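Small Business & Self-Employed > Money Stuff > Separate checking account for a one-person business, is it really worth it?

pinecone_patty
Posted Feb 2, 2018

Hi all, long time reader, first real post. I sew and sell slipcovers out of my house (sole proprietor, no employees, unless you count my sister at Christmas) and for three years I've run the whole thing through my personal checking. Everything! Fabric, thread, groceries, the dentist, all in one big soup. I'm sitting here with a highlighter doing last year and I'm on my third color.

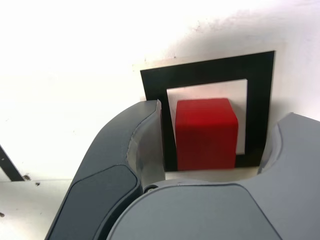
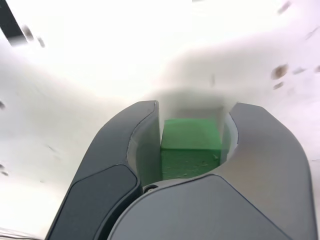 Red cube in the first one, green cube in the second.

So. My question is whether I should open a separate account for the business or whether that's just one more thing to keep track of. The big bank in town wants $24 a month for their business checking unless you keep a balance I do not have. That's a lot of zippers. My husband says just open a second personal account and call it good. My neighbor says you can't do that. Who's right?

Also, if I do open one, what do I do with the money that's already in the soup?

quiltmath
I'm with your husband, mostly. I had a plain second checking account for five years, nothing on it but business, and doing my Schedule C went from a lost weekend to an afternoon. As a sole proprietor you and the business are the same person for taxes. The thing that matters is that you can show what was business and what wasn't, and a separate account does most of that for you while you sleep.

Read the account agreement though. Some banks say right in there that personal accounts aren't for business use, and they can close it on you. Mine never said a word but I was tiny.

Dale_in_Nurton
Neighbor's right. Don't do it halfway. If you take checks made out to a business name you're going to need the real thing anyway, because the teller will hand them back to you. Happened to me with a check for $200 and I had to call the customer and ask for a new one, which was about as embarrassing as it sounds.

Look at Grangate Credit Union if you're anywhere near us. The branch on Orozco has a business checking with no monthly fee. I think I had to put a little bit in savings to be a member. They wanted my ID, my DBA paper from the county and my EIN letter. I was out of there before my parking ran out.

pinecone_patty
I AM near there! I drive past it on the way to the fabric outlet. I don't have an EIN though, I've been using my social. Is that a problem?

quiltmath
Not for taxes, a sole proprietor with no employees can generally use a social. But getting an EIN is free and you do it online on the IRS site. Please don't pay one of those look-alike sites that charge you for it. I like having one just so I'm not writing my social on W-9s for strangers.

hankthetank_mowing
Going to be the grump here. I've mowed lawns for a living since before half of you had email, one account the whole time, and a spiral notebook. Money comes in, I write it down. I buy gas for the mower, I write it down. Never had a problem. You can open six accounts and if you don't write anything down you still don't know where you stand. And now you've got two places to overdraw.

Dale_in_Nurton
Hank, what happens when the notebook goes through the wash?

hankthetank_mowing
It's in the truck. The truck doesn't go in the wash.

saltbox_marie
I used to be a notebook person too, so no shade. But I got a letter a few years back asking about my supplies (I do cakes, mostly weddings) and I had to pull together everything for the year. My notebook had the totals, but they wanted receipts and statements behind the totals. Half my butter was on the same card swipe as our family groceries. I spent evenings at the kitchen table trying to remember whether a bag of flour from the spring was for a customer or for pizza night. Ended up letting go of $1,849 in expenses that I'm positive were business, only I couldn't back them up. I opened a separate account the next week and got a separate debit card with it.

The card is the part that changed my life, more than the account. It's a different color and it lives in a different pocket. If I'm at the store and I've got both kinds of stuff in the cart, I do two transactions. The person behind me sighs. I've made my peace.

pinecone_patty
Oh Marie, that number made my stomach hurt. I've definitely got some of those. There's a craft store charge in April that could be upholstery thread or could be my daughter's science fair volcano.

hankthetank_mowing
OK the cake story is a fair one. I don't buy groceries at the mower shop so I don't have the mixing trouble like you people do. I'll give you that much. Still say the writing down comes first.

saltbox_marie
No argument there. I still write on the receipt before I leave the parking lot, who it was for and what it was.

cuautle_books
Refugio Cuautle here, I keep books for a handful of small shops and I lurk more than I post. Patty, on your question about the money that's already mixed in: don't make it complicated. Open the new account, move over what you want to start with, and write it down as owner's contribution. It isn't income. You already had it. From that day on, customer payments go in there and business bills come out of there. When you want to pay yourself, transfer it to personal and mark it owner's draw. The draw isn't an expense, so please don't list it with your fabric. I see that one every year!

For last year you're stuck with the highlighter, sorry. Go through the statements one month at a time and do the easy ones first. Anything you can't place, put on a list and come back to with your email open. Order confirmations are great for that, and most stores with a rewards number can look up old purchases.

One place I'd push back on quiltmath a little. The second personal account is okay at the very start but I'd skip it if there's a free business one down the street. Moving all your autopays and payment apps over twice is a pain.

quiltmath
That's fair. I did have to move everything when I finally switched, and I missed one. My website got shut off over it.

pinecone_patty
Owner's draw!! I have been writing "me" in the margin. Thank you, this is so much clearer than the stuff I was reading.

Does anybody use software for this or is a spreadsheet fine? A lady at the outlet was telling me about Traltine.

Dale_in_Nurton
I tried Traltine for a while. It hooks up to your bank and guesses what each thing is. Some of the guesses were good. It also kept putting my propane under meals. I went back to my spreadsheet, but my wife uses it for her tutoring and likes it fine, so who knows.

saltbox_marie
Spreadsheet here. Date, who, what for, how much, category. I tried to get fancy with tabs one January and broke the whole thing.

cuautle_books
Spreadsheet is plenty for your size. Sit down with it every month when the statement comes and check that the ending balance matches. If you let it go till winter you won't remember anything. And don't forget to set money aside for your estimated payments. A lot of my people open a savings account next to the checking and move a slice of every deposit into it, so it's there when the quarter comes due.

hankthetank_mowing
Now it's three accounts. I called it.

pinecone_patty
Ha! Hank, I'm buying a spiral notebook too, just for you.

Went by Grangate at lunch. Dale, you were right about the fee, and the woman at the desk was super nice, but I need the DBA paper from the county before they'll put the shop name on it, and I can't find mine. I KNOW I filed one. I remember the line. Does the county keep copies or do I have to start over?

Dale_in_Nurton
County clerk will have it. Second floor, they charge a little for a copy, bring cash because their card machine was down both times I went. Check the expiration date on it while you're there, mine had lapsed and I had no idea.

pinecone_patty
It expires?? OK. Going tomorrow. Will report back.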